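印刷する | メールで送る

乾燥唐辛子

乾燥唐辛子(かんそうとうがらし)は、ナス科トウガラシ属の果実を熟してから摘み、水分を抜いて保存できるようにした香辛料です。この項目は私が書いているのですが、百科事典の書き手のくせに「私」と言ってしまう癖が抜けません。Zosstead食の小事典は昔からそういうゆるい方針なので、どうか気楽に読んでください。

呼び名

日本語では「鷹の爪」と呼ばれることがよくあります。もともとは品種の名前で、小ぶりで先のとがった実が空に向かってつくものを指すのですが、店先では乾燥した赤唐辛子全般をこう呼んでいたりします。私も子どものころは本当に鳥の爪だと思っていて、味噌汁の隣の小皿に爪が出てきたと大騒ぎしたことがあります(家族には今でも言われます)。

「唐辛子」の「唐」は中国の王朝というより、広く「外国から来た」という意味合いです。「南蛮」と呼ぶ地域もありますし、九州では「胡椒」と呼ぶこともあって、柚子胡椒に黒胡椒が入っていないのはこのためです。初めて瓶の裏の原材料を読んだときは、胡椒がどこにもなくて三回読み直しました。

歴史

原産地は中南米です。現地ではとても古い時代から栽培されていて、十五世紀末以降にヨーロッパへ渡り、そこから船に乗ってアフリカ、インド、東南アジア、東アジアへと広がりました。広まる速さには目を見張るものがあります。胡椒やシナモンと違って、種さえあれば暖かい土地の庭先で育ってしまうんですね。高いお金を出して遠くから買う必要がなかったわけで、そりゃあ広まります。

日本に入ってきたのは十六世紀から十七世紀の初めごろとされています。ポルトガル人が持ち込んだという説、朝鮮半島から入ったという説などがあり、はっきりしません。最初のころは食べるよりも観賞用や薬として扱われたとも言われ、足袋のつま先に入れて霜焼けを防いだという話も残っています。私は一度だけまねをしましたが、歩くたびにカサカサ音がするので半日でやめました。

江戸時代には七味唐辛子が登場します。そばの流行と一緒に広まったもので、売り手が客の好みを聞きながら目の前で調合してくれるスタイルは、今もあちこちの門前町で見られます。

辛さのしくみ

辛味のもとはカプサイシンという成分です。舌の「味」として感じているわけではなくて、熱さや痛みを受け取る受容体が刺激されているのだそうです。英語でどちらも「ホット」と言うのは、なかなか理にかなっています。

よく「種が辛い」と言いますが、カプサイシンがいちばん多いのは種のついている白いワタ(胎座)の部分です。種にはワタの成分がくっついているので、かじれば辛いことは辛い。料理の本に「種を取る」とあるとき、いっしょにワタも落とせているかどうかで仕上がりがだいぶ変わります。

カプサイシンは水に溶けにくく、油やアルコールにはよく溶けます。辛くてたまらないときに水を飲んでもあまり効かず、牛乳やヨーグルトのほうが楽になるのはそのせいです。ペペロンチーノで最初に油へ辛味を移すのも同じ理屈ですね。

辛さの単位としてはスコヴィル値が有名です。もともとは、抽出液を砂糖水で薄めていって辛さを感じなくなるまでの倍率を人の舌で測るという、想像するだけで汗が出る方法でした。現在は機器で成分量を測って換算するのが普通です。なお、鳥はカプサイシンの辛さを感じないとされています。実を丸のみして種を遠くへ運んでくれるので、唐辛子にとってはありがたいお客さんです!

乾燥の方法

昔ながらのやり方は天日干しです。枝ごと引き抜いて束ね、軒下に逆さに吊るすか、実だけをもいでざるに広げます。晴れた日が続けば二週間ほどでからからになりますが、雨が続くとあっという間にカビるので、天気予報とのにらめっこになります。

Lindbridgeに住んでいたころ、私は四月に苗を八株植えました。夏の終わりから次々に赤くなって、最後に数えたら300本。軒下に吊るしたら玄関が居酒屋のようになりました。あのときは喜んで近所に配って回ったものの、唐辛子というのは一軒で使う量がほんとうに少ないので、二年目からはみなさん笑顔で遠慮されるようになりました。

電気式の食品乾燥機を使う方法もあります。私のはSutterという店で買った中古で、低めの温度で一晩以上かけます。温度を上げすぎると色が黒ずみ、香りも焦げっぽくなります。そして部屋の換気だけは絶対に忘れないでください。咳が止まらなくなります。

よく乾いた実は、振ると中で種がカラカラ鳴ります。曲げたときにしなるようなら、まだ水分が残っています。

選び方

色が鮮やかで、つやがあり、ヘタまでしっかり乾いているものがよいとされます。表面のしわは水分が抜けた跡なので、しわしわでもまったく問題ありません。品種によっては皮が張ったままのものもあって、見た目だけで良し悪しを決めるのはなかなか難しいです。茶色っぽくくすんだものは、古くなっているか日に当たりすぎたか。辛さは意外に残っていますが、香りはどうしても落ちます。

袋の底に粉がたまっていたら、私は虫を疑います。乾物を好むシバンムシという小さな甲虫がいて、唐辛子でも平気で食べるのです。あの辛さを主食にできるなんて、ちょっと尊敬してしまいます。

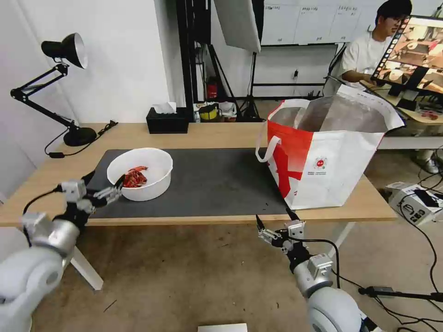
使い方

丸のまま使うと辛さは穏やかで、輪切りにすると強くなり、粉にするとさらに全体へ回ります。同じ一本でもずいぶん違うので、私は漬物には丸のまま、きんぴらには輪切り、と使い分けています。

輪切りにするときは、ぬるま湯に数分つけてからキッチンばさみで切ると割れません。乾いたまま包丁で切ると、破片が台所の端まで飛んでいきます。ヘタを切り落として軽くもみ、さかさまにすれば種はだいたい出てきます。

油で熱するときは、冷たい油に入れて弱火から始めます。焦げると苦いうえに煙が目にしみます。四川料理のように、あえて濃い色になるまで炒めて香ばしさを出す料理もあり、あれは火加減の芸ですね。Natariという小さな食堂で食べた鶏の唐辛子炒めは、鶏より唐辛子のほうが多い皿で、赤い山から肉を掘り出すのが楽しくて、つい長居をしました。

米びつに入れる習慣もあります。虫よけになると昔から言われていて、私もガーゼに包んで入れていますが、先ほどのシバンムシのことを思うと頼りきりにはできません。

保存

湿気と光を避け、密閉できる瓶に入れて涼しいところに置きます。乾燥剤を一緒に入れておくと安心です。夏場は冷蔵庫、長く置くなら冷凍庫でもかまいません。冷凍しても固まらないので、使うぶんだけ取り出せます。粉にしたものは香りが飛びやすく、私は丸のまま保存して、使う直前にすり鉢で砕く派です(面倒な日は瓶入りの一味に頼ります)。

取り扱いの注意

触った手で目をこすらないこと。これに尽きます。石けんで一度洗ったくらいでは落ちきらず、コンタクトレンズを外す夜になって悲鳴を上げることになります。たくさん刻む日は使い捨ての手袋をして、終わったら先に油を少し手になじませ、それから洗剤で洗うと落ちやすくなります。小さなお子さんや犬猫の届くところには置かないようにしましょう。

関連項目

七味唐辛子
柚子胡椒
パプリカ
ラー油

最終更新:2019年7月7日

印刷する | メールで送る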